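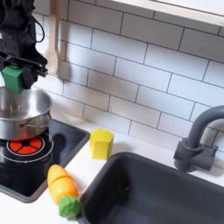
The play kitchen is open!

After a long winter of asking, saving and measuring, the play kitchen at the Walton Toy Library is up and ready for cooks, and we could not be happier with how it came out. If you haven't stopped in since January, come and see it. It's along the white wall past the puzzle shelves, and you'll probably hear it before you find it.

The part everyone goes to first is the stovetop. It's set right into the white counter, shiny and black with a raised rim, and the burner is a big red-orange circle with black spokes that looks wonderfully hot. Small children hold their hands over it. Slightly bigger children tell the small ones to be careful. We had looked at a kitchen with a painted-on stove and it was perfectly nice, but a stovetop you can set a pot down on with a good solid clunk is so much better.

And the pots! We decided early on to ask for stainless steel instead of plastic, and we'd do it again tomorrow. Steel catches the light, it rings when you stir it, and it feels like the thing grown-ups use. The favorite so far is the one with the rolled rim and the thin wire handle, which has already been used for soup, spaghetti, dragon soup and a bath for a stuffed rabbit. A light wooden spoon hangs on the wall right by the stove, and hanging it up again has become a game of its own (we didn't plan that, but we'll take it).

The money came from the fall book sale, which brought in $497, and a $200 gift from the Pelline Street block party fund. Thank you to everyone who bought a bag of paperbacks, and double thanks to those who bought a bag, read them, and brought them back to be sold again. The counter and stovetop took the biggest bite out of the budget. What was left went to pots and utensils, and there's still a little put aside for replacing spoons, which do have a way of going home in coat pockets.

On opening morning we had 17 children through before lunch. The menu was long. There was a restaurant that served only noodles, then a bakery, then a very serious hospital kitchen where everybody had to wait for their soup. One cook made the same invisible pancake over and over and got a little better at flipping it each time. It was so much fun to watch that the puzzle sorting didn't get done at all.

A few things to know before you visit:

The kitchen stays here, so it can't be checked out, but we do have two smaller cooking sets that can. Ask for the Zirero picnic box or the blue tea set at the desk.

Please keep real food and water away from the stovetop. Dried beans, pasta and rice stay home too, as we have crawlers on the rug most mornings.

Pots get washed at the end of each open session. If one has been chewed on, drop it in the gray tub under the desk and we'll take care of it.

Mornings are busiest. If your child likes to have the stove to themselves for a while, try coming after three.

We'd love a few more things to cook with. Small metal lids would be great (the pots get banged a lot and the lids get banged more), along with felt vegetables, cloth napkins and a child-size apron or two. Please no glass and nothing with batteries. Leave donations in the bin at our door or at the front counter of Shboul Hardware, where they've kindly offered to hold a box for us through the end of the month.

Next on our wish list is a little table, so the customers have somewhere to sit while they wait for their noodles.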